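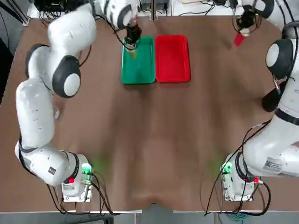

The green tray and the red tray, side by side on the brown wooden table.

Anyone in Hulside who has been staring at a bare wall since last winter will be glad to hear that the picture swap is coming back, and with rather more room to browse this time! It opens at Rendale Hall on Thu 23 November, and you are welcome to bring up to three framed prints, mirrors or small hangings and take home the same number.

Jummai Akpan, who started the swap with her neighbour Femi Ojo, says 491 pieces found new homes last time – everything from seaside watercolours to a very large tapestry of a heron.
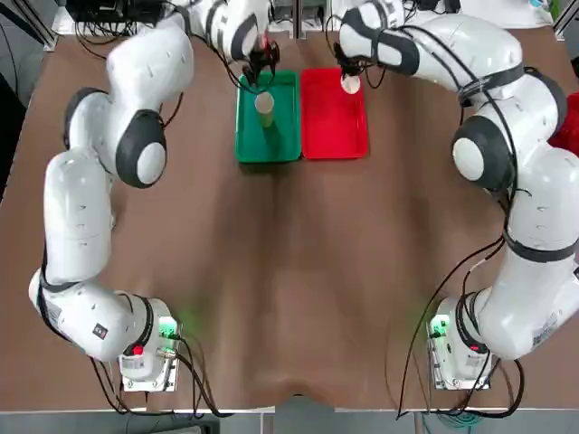

A pale cream-yellow cup standing in the green tray.

Farhad Ebrahimi from the framing shop Arow will be there all evening with cord, hooks and plenty of patience, and he is happy to talk through how high to hang things, or whether that gold frame will sit well with your green sofa (do bring a photo of the room). Cracked glass can't be accepted, I'm afraid.

Doors close at 9, and entry is free. Anything left over will be kept at the hall for a second swap in February.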